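Pirstead Tools Help Desk
Ticket 561
Product: Manole cordless drill/driver
Category: Clutch / chuck
Status: Open, waiting on parts
Bought: June, Pirstead store in Desorstead

Problem as submitted

Clutch lets go way too early. Set to 9, should sink a normal wood screw in pine no problem, instead it clicks and quits with the head still standing proud. Turn it up to drill mode and it goes the other way, buries the head or chews it up. Nothing in between. Was fine when new. Building wall shelves and a headboard shelf for the bedroom, all out of Peltwood pine boards, so this is holding up the whole job.

Also the chuck wobbles a bit. Might be related, might not. Putting it in the same ticket.

Already tried before writing in:
Charged battery all the way. Same.
Swapped to the other battery. Same.
New bits, proper fit, not the worn ones from the bottom of the case. Less chewing but clutch still clicks early.
Pilot holes. Helps a little. Still clicks.

Reply from help desk, 10:40 am

Please turn the collar all the way down to the lowest number, then all the way up, a few times with the battery out. Sawdust can pack in behind the collar and stop it seating. Then run a screw into scrap at 6 and at 9 and tell us if there is any difference. Also let us know what length screws and what you are driving them into.

Update, 1:15 pm

Did the collar thing. Battery out, worked it back and forth, a lot of fine dust came out. Feels gritty around the middle numbers, smooth at the ends.

6 in scrap — clicks almost right away, as expected I guess.
9 in scrap — clicks at the same spot. No difference that I can see or hear.
Drill mode — full power, no clicking.

So the numbers do nothing. It's basically got one setting and then drill mode. Screws are the ordinary coarse wood ones, driving through one board and into the edge of another. Same box of screws went in fine last month with the same drill.

Blew out the collar with a can of air. Little better on the gritty feel, no change on the clutch.
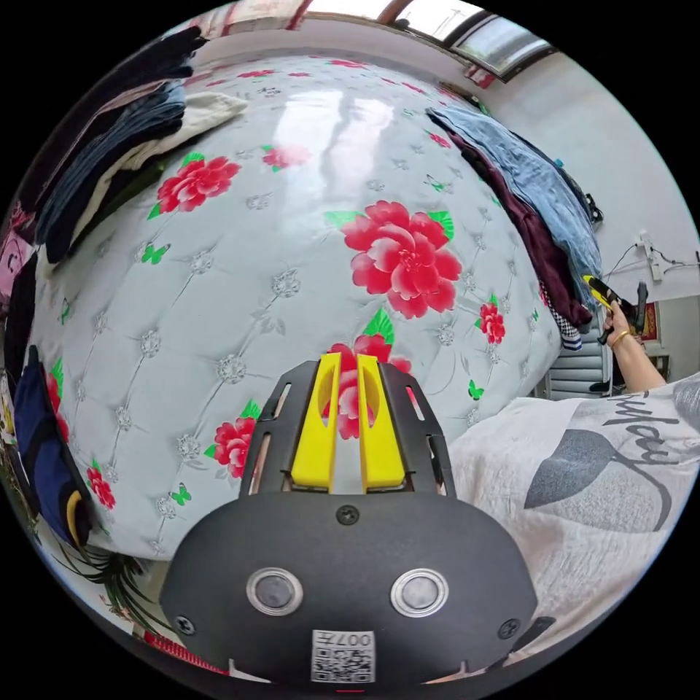

Chuck wobble next. Put in a long straight bit, ran it slow, tip makes a visible circle. Not huge but enough that a pilot hole comes out oval. Tried a different bit in case that one was bent, same circle. Checked the jaws, closed them empty and they meet evenly. Headboard shelf is the piece I care most about because it sits right over the bed and the holes will show. Quilt on there is a pale gray-white with a red flower printed on it, and I'm leaving the pine light to go with that, so no dark stain to hide a sloppy hole. Filler shows up on light pine too, learned that on the first bracket. Would like the wobble sorted before I drill anything else on that one.

Reply from help desk, 2:30 pm

Thank you, that is useful. If 6 and 9 feel the same then the collar is probably turning without moving the ring behind it. There is a small spring and ring set, part 187, which we can send. Before we do, please check the chuck retaining screw. Open the jaws fully, look down inside with a flashlight, and you should see a screw head at the bottom. It is a left hand thread, so it tightens counterclockwise. Snug only, please do not force it.

Update, 4:05 pm

Found the screw. Did not know it was in there at all. It was loose, maybe a quarter turn. Snugged it up, counterclockwise like you said (tried it the wrong way first for a second, sorry, stopped when it started backing out).

Wobble now — much better. Long bit still has a tiny bit of movement at the tip but the test hole came out round. Call that part fixed unless it comes back.

Clutch — no change. Still clicks early at every number.

Tried with the drill pointing down and pointing sideways in case it was how I was holding it. Same thing. Tried low gear and high gear. Low gear clicks a hair later. High gear clicks instantly.

Please send the ring and spring set.
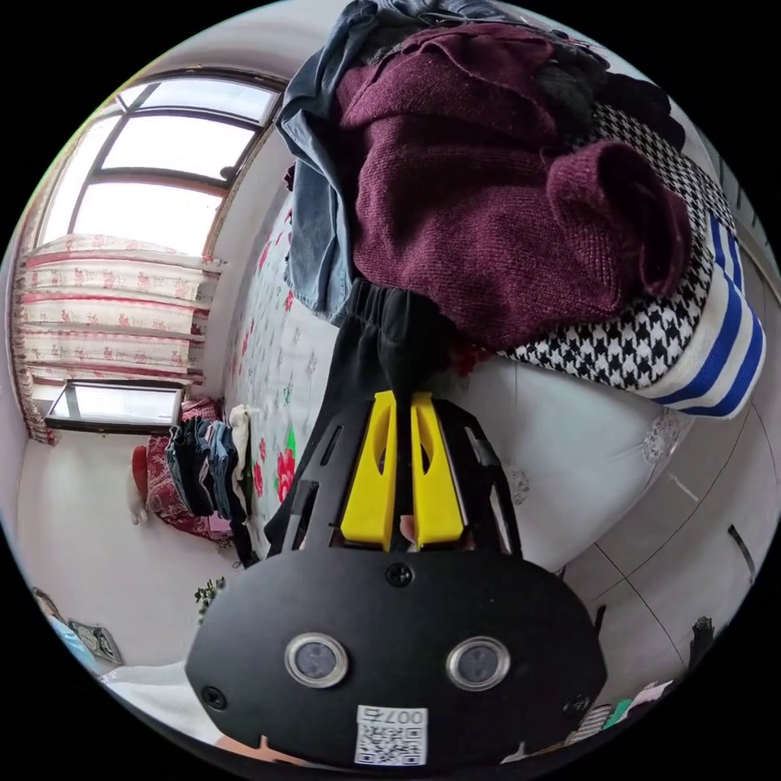
Lorna Petrik
Ticket owner, home workshop customer

Adding this now so it's all in one place. Few more things.

Question on part 187. Does it come with the grease or do I need to get that seperately? Parts list on the Manole sheet mentions grease but not which kind. I have a tube of the general white stuff, don't want to put it in if it's wrong.

Does the front housing come off with the battery end still screwed together? I can see the screws on the side but there look to be more under the rubber grip. Don't want to peel the grip unless I have to, it never goes back right.

Warranty. Receipt is from the Desorstead store. If opening it up voids the warranty I'd rather bring it in and have you do it. Please say yes or no on that before anything ships.

Workaround for now: drill mode, low gear, light trigger, stop short and finish by hand with a regular screwdriver. Slow but the heads are coming out clean. Got the side brackets on that way, wall shelves only. Headboard shelf is waiting.

Reply from help desk, 5:20 pm

Part 187 ships with grease, please use that and not the white general purpose. Grip does not need to come off. The front housing comes away with the side screws only, keep it face up so the spring does not jump out. Fitting the part yourself does not affect the warranty as long as it came from us. Or drop the drill at the Desorstead counter and we will fit it there.

Update, 5:45 pm

OK, send it please. Will fit it myself, looks doable. Will keep the old ring in case you want it back.

Leave the ticket open till I've run a test at 6 and 9 again. Chuck part can be marked resloved.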